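Sorting out the kids' toy shopping early this year. Starting with wooden train sets.

Musness has a starter set for $87. Track is beech, the engine takes one battery.
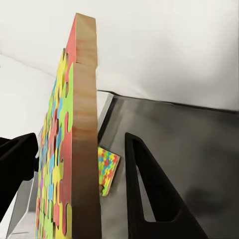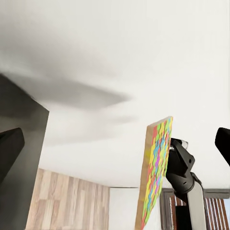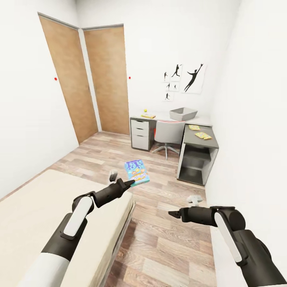
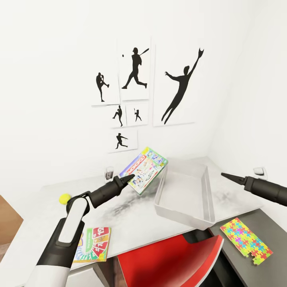

Kullarico's version has more track but the couplings are a different size. Check before you mix them.

Hotach will ship the spare magnets for $10. Mine took until July last year, so order ahead.

If you want the grey bridge, the part number is 2231. It comes in other colours too.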